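Giving up the second car
6th October
By Juwita Govindasamy

We sold the second car in June. It had been sitting in the driveway most of the week, and when the insurance renewal came in at 939 I decided that was enough. Ikhsan took some convincing, mostly over winter mornings, but he came around after we wrote down every trip we had made in it that month.

Most of them were short. The pharmacy, the library, his mother's place in Rudau. Nearly all of those can be done on foot or on the 69 bus, which stops at the end of our street and is on time more often than I expected.

The hard part has been groceries. I used to do one big shop and fill the trunk. Now I go 2 times a week with a backpack and buy what fits. We waste less food this way - I no longer buy three bags of spinach and throw out two - but I do spend more evenings in a checkout line.

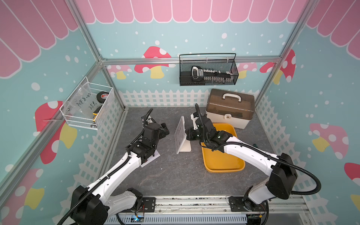 The other change is that we have to talk about the calendar. If I have a dentist appointment and he has to be across town, one of us is taking the bus. We had one bad week in the summer when both of us assumed the car was ours on the same morning. Since then there is a sheet of paper on the fridge, and whoever writes on it first gets the keys.

I put the money from the sale toward the roof. The repair bill for the gutters alone was 317, so it went fast. I still miss having my own radio stations saved - his are all sports.

4 comments
Shared 11 times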